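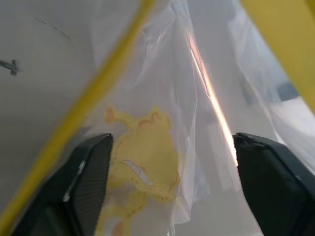 Nalby leader arms (the pair, with foot pedal) — reviewed after a spring of zip bags

Bought by: us, full price, 1,408 for the pair before postage. Three months of use. Typing this between runs so bear with me.

Short version. Good arms, bad pedal, software that's nearly there. Would buy again for two-handed work. Wouldn't for anything where you need to feel what you're gripping.

What you get

Two small hand-held arms that clamp to a desk. You move them, the big arms copy. Trigger under each index finger for the gripper. Pedal to start and stop a recording, second pedal to bin the last one. Power brick, two leads, a card with a link to the manual. The manual is on version 3 and the card still points to version 1. Brovum fixed that when I wrote in, then it broke again in May.

Clamps are decent. Ours went on a desk with a thick lip and just about made it, you'll want to measure yours first. Rubber pads come off if you shift the clamps often. Superglue.

Setup

An hour if the big arms are already talking to the PC. Most of that is matching joint zero on both sides, which you do by holding the leader arms in a set pose and pressing a key, and you've only got the two hands. Get someone else for the key. Mohcine Mansour did it with his elbow and the left side was off by a few degrees for a week before we noticed the wrist was drifting.

Follow delay feels fine. I didn't measure it. Fast enough that I stopped thinking about it by the second morning, on a wired connection. On wifi, don't bother.

The job we tried it on

Zip bags. Clear film, yellow zip along the top, toy food inside, one gripper at each end of the zip. Sounds like nothing. Film creases, folds over itself, catches the light so badly that the wrist cameras get a white streak where the bag ought to be. And the two arms have to agree with each other the entire time, too much pull and the bag comes out of one hand, too little and the zip sags and the fingers can't follow it.

Hand guiding was no use to us for this, by the way. We tried it first, one person on each big arm, shoving them about in free-drive. You're both leaning over the table, your sleeves are in every camera, and two people can't keep a bag at the same tension. The leader arms sort that out. One person, both arms, hands well out of shot.

They're good at holding things up and out. Left hand on one end of the bag, right hand on the yellow strip, the bag tilted towards you so you can see what's in it. My shoulders got tired long before the arms did. There's a spring in the shoulder joint that takes some weight off, adjustable with a hex key (not supplied).

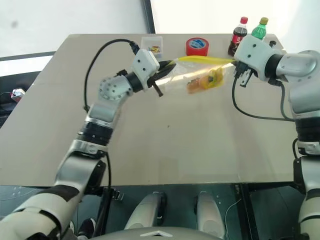 Grip and trigger

Mixed. The trigger is proportional so you can close halfway, and you need to, because with film a full close on the wrong fold and you've got a handful of bag instead of the zip. First half of the travel is lovely. Second half is all bunched up, hardly any finger movement and then a lot. There's a curve setting in the software. Set it to "soft" and leave it.

No force feedback. None. You go by the picture. The wrist view is what saves you, that and learning where the fingers are blurry and where they aren't. I drive off the head camera for the reach and then look at the wrist camera for the last bit. New people stare at the head view throughout and miss the zip every time.

Nouhaila Belkadi is much better at it than me. She rests both forearms on a rolled up towel. I've copied the towel.

Pedal

Cheap. Slides about on a hard floor. Start is left, bin is right and they feel identical through a shoe. I have lost good recordings that way, three in one afternoon once. Tape a bottle cap on the right one. We swapped ours for an old Stasau sewing pedal in the end and it's been fine, plain jack, same plug.

Recording software

Does the basics. Names episodes by time, lets you trim the ends, plays all cameras side by side. What I like: you can tag an episode while the arms are going back to home, so the notes get written when you still remember. What I don't: tags are free text only. We have "slipped", "sliped", "slip" and "slip (mine)" all in the same folder.

Storage, plan for it. Our zip bag set is 202 episodes so far and I've stopped putting it on the laptop.

Export worked first go for us, crashed on long episodes till the May update. OK now.

How many goes do you need

Depends on the job, obviously. Our first 80 were me learning, and I'd throw the lot out if it was up to me. Jerky, long pauses, lots of regrasping. The later ones are shorter and duller and better for training. If you're budgeting time, count your own practice as part of it. Budget for breaks as well.

And vary things. Move the bottles at the back, turn the bag round, swap what goes inside.

Against the Macapagal set

Borrowed one for a fortnight. Macapagal is 1,544, heavier, has a bit of buzz in the trigger when the gripper meets something. The buzz is nice for blocks and cups. For film it never went off, bag's too thin. Arms are longer so there's more reach but I kept knocking my mug. If you do boxes and bottles all day, get that. For bags and cloth, Nalby.

Fiddly end of things

The slider is the real test. Small white thing sat on the track, and you want the fingertips pinched on the yellow right up under it without fouling it. With the soft trigger curve and motion scaling turned down to half, I can get there most times. At full scaling I can't. The scaling button is on the left arm only, for no reason I can find, so you have to let that hand settle before pressing or the big arm twitches. Would like one on each side please Brovum.

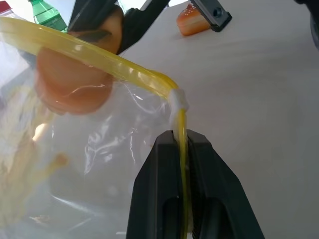 Nouhaila Belkadi read the draft and thinks I'm too kind about scaling. Half is still too coarse for her on the slider, she runs it at a third and takes her feet off the pedals completely until the pinch is done. She also wants it noted that the twitch is worse if the left trigger is half closed when you press. Tried it just now, she's right.

Marks

Arms: very good. Trigger: good once softened. Pedal: poor. Software: fine, getting better. Support: quick to answer, slow to fix.

Will update when the new pedals come.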